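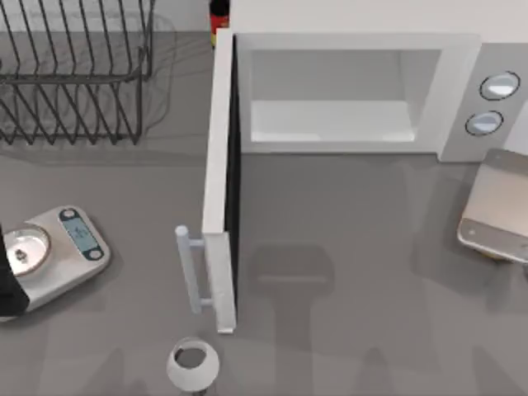
Starkora Kitchen Pack for school and club robotics

Hello! I'm Nikau Ashby, I run the after-school robot club at Lockyer, and the Kitchen Pack is the thing we built when our one real arm kept being booked out by the older lot. It's a simulated kitchen worktop with robot arms your students program themselves, and it runs on the sort of tired laptops most clubs have (ours are dreadful).

What's in it

The worktop comes with a microwave whose door opens and shuts, a wire dish rack, a digital scale with a steel bowl and a few smaller bits. You can move any of it before a run, and I'd start by giving the arms plenty of room on the left.

There are 25 tasks, from "close the microwave door" up to a horrid one with the bowl that my year nines still argue over. The door sounds easy. It isn't! Most first attempts come at the handle far too fast, so turn the speed down to 2 in the settings and let them work up from there.

Each task can be run up to 1000 times in a batch with the objects nudged about a bit every time. Our best score on the door is 771 out of 1000, set by a pair who'd never written a line of code before September, and I'm still grinning. If Bivgate beat it I shall be very put out.

Ordering

Order code Pisberg 2, one licence per club, as many laptops as you like. You'll get a download link and the worksheets by email. Spare worksheets are free, just ask me. I answer messages after 4pm, once the club has gone home and I've found all the chargers.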